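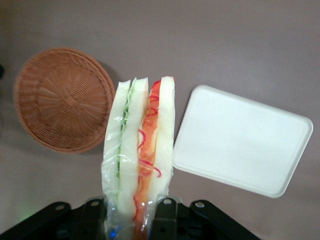 My father-in-law says that a person who buys lunch every day is paying rent for a second, very small house. I laughed at this for years. Then in June I added up my receipts from the station at Almont and the total was 363 pounds for one spring, so I stopped laughing.

I work in Baird and I live in Firberg, and between these two there is one train which is good and one train which is not. If I miss the good one, I eat at my desk at half past two. So the question of lunch has more weight in my life than it should have, and I want to write down what I have learned since I began to make it at home.

First, the bread. I was raised with rice and I came late to sandwiches. In my first winter here I thought all sliced bread was the same. It is not, and the soft white kind is finished by noon if there is tomato in it. Now I buy a seeded loaf on Monday, cut it in two and freeze one half. The slices go straight from the freezer into the lunch, and by the time I eat they are soft again.

Second, butter to the very edges. My colleague Ruwan Selvanayagam taught me this one. He makes egg and pickle every day of the year, and he spreads the butter like a man painting a door. It keeps the filling away from the bread. Before, I was putting butter only in the middle, as a kind of decoration.

Third, and this I found by myself: leave the wet things out. I carry cucumber in a small pot and put it in at the last moment. My wife finds this comical — she says I travel with more pots than a chemist.

I still buy sometimes. There is a kiosk called Flisance beside platform two, and the woman there knows I want the cheese and onion. Last week it had gone up by 77 pence. I paid, and I enjoyed it very much, and I will not pretend that mine is better on every day. When it rains hard and the train is the bad one, somebody else's sandwich has a taste that I can't make in my own kitchen.

But most mornings now I am standing at the counter at ten past six with the radio low. It takes me less time than the queue did. My daughter has asked for the same lunch as me, without the pickle, so from next week I will need the whole loaf, and I must find out whether the freezer drawer can be made to close properly.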